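Tavalley Butcher-Block Tops: Care and Setup FAQ

Answers apply to all Tavalley square tops, oiled or unfinished.
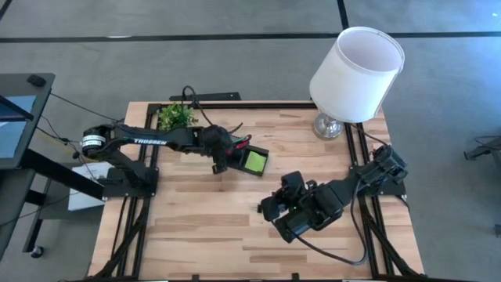

Kianoush Rahimi wrote in to ask whether a table lamp with a metal base will mark an oiled top. It can, if water gets under the base and stays there. Stick felt pads to the underside and lift the lamp when wiping.

Can I keep a plant on the top?
Yes. Artificial plants need nothing but dusting. Live plants need a saucer with a glazed underside -- bare terracotta passes moisture into the wood.

How much weight will the top carry?
The 600 mm top is rated for 116 kg, evenly spread, with support on all four edges. Clamped fixtures count toward the total.

How often should I oil it?
Every two months in the first year, then when the surface looks pale. Wipe off the excess after 20 minutes. Costache oil and plain mineral oil are both suitable.

Cables leave gray streaks on the wood. How do I remove them?
Rub along the grain with a white eraser. If the streak remains, sand lightly with 240 grit and re-oil the whole plank, edge to edge.

Can the top be fixed to a metal frame?
Yes, through slotted holes only. The planks move across the grain with humidity -- most noticeably in December, when the heating is on.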